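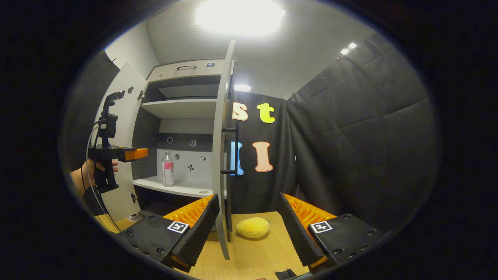 The toy lemon on the table by the cabinet, with the doors open and a bottle on the lower shelf.

Ivow Play Kitchen Project
Progress report to the Baldursdóttir Fund
March 23, 2018

Dear friends at the fund,

I meant to get this to you a little sooner, but the play kitchen at Mitley has kept all of us busy in the nicest way, and I wanted to have something worth telling before I sat down to write. Thank you again for the 3,000 dollars. It has gone further than I dared hope when I filled in the application last July, and there is still a bit left for the spring.

The biggest piece of news is the cabinet. You may remember from our first letter that we went back and forth over whether to buy new or to take the white and gray one offered to us by the Romness center when they were clearing out. We took the Romness one, and I am very glad of it. It has open shelves with a drawer over them, and the black handles are a good size for small hands. The doors open nice and wide, so two or three children can see in together – and they do like to stand there and look, sometimes for quite a while, before anybody takes anything out. A few little stickers are still on the gray back wall. I had planned to peel them off, but the children have grown attached to them and use them to say where things belong ("under the square one"), so I have let them be.

Then there is the play food. We spent 201 dollars on it, a bit more than I had put in the budget, and I would rather tell you so plainly than hide it in the supplies line. What we had before was mostly hard plastic and a good deal of it was cracked. The new things are soft, and the yellow plush lemon is far and away the favorite. It goes into soup, it goes into tea, it gets tucked in under a dish towel for a nap. We have asked for two more, as one lemon among so many cooks leads to some very serious discussions.

Putting away has been the part I worried over most. Our plan was that every item would have its own shelf, and for the first few weeks that was too much to ask, with everything ending up in one heap on the table. Now we do it in a simpler way. Bottles and jars go on the lower shelf, anything soft goes on the upper one, and the drawer is for spoons. The older children have more or less taken charge of this and explain it to the younger ones, at greater length than I would.

As for numbers, 47 children are now signed up for the kitchen corner across the morning and afternoon groups. Of the grant, 2,000 dollars was set aside for furniture, shelving and delivery, and those bills are all paid. Copies of the receipts are coming to you under separate cover.

Still to do before the summer: a second table, a low hook rail for aprons, and some felt pads for the cabinet doors, which close with quite a bang when someone is in a hurry. I would also love to add a small set of pans if the remaining money stretches that far.

Do come and see us if you are ever near Mitley. Mid-morning is best, and you will certainly be served something with lemon in it.

With warm thanks,
Yuk-lan Poon
Project lead, Ivow Play Kitchen

Contact us | © 2018 Ivow Play Kitchen Project, Mitley | Back to top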